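Setting Up Your Baitcaster, Part 2: Spooling and Brake Settings

Okay, so you've got the Erano reel bolted onto your rod and the handle is on the side you like. Now we put line on it, and this is where I made every mistake there is my first April with one of these. Go slow and you'll be fine!

1. Run the line down through the guides from the tip, then through the little hole in the level wind. Going around the level wind instead of through it is very easy to do in bad light (ask me how I know).

2. Tie on to the spool with an arbor knot. If you're using braid, put down ten turns of cheap mono first or the whole load will spin on the spool when a fish pulls.

3. Pinch the line with a damp cloth and crank. You want it packed tight and even. Stop when there's still a thin lip of bare spool showing.

Note: I know the box says you can fill it to the edge. I don't, and my casting got a lot calmer when I quit doing it.

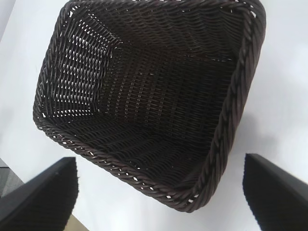

2 min read

4. Tie on the lure you'll be throwing most. Brake settings made with a different weight won't help you much.

5. Hold the rod level, press the thumb bar and let the lure drop. Turn the small knob by the handle until it falls slowly and the spool stops when the lure hits the ground.

6. Set the side brake dial to eight for your first day – yes, it feels like casting through mud. Drop it one click at a time once you've made a dozen clean casts in a row.

Caution: keep your thumb on the spool at the end of every cast. My friend Brândușa Hodoroagă took hers off to wave at a boat on Basgate and we spent lunch picking out the tangle with a crochet hook.

Caution: back the drag off before you put the rod away. Leave it cranked down all winter and the washers can flatten.

7. Set the drag last. Pull line straight off the reel by hand. It should come off smoothly, with some effort and no jerking.

If the spool still overruns after all that, go back to step 5 and add a quarter turn.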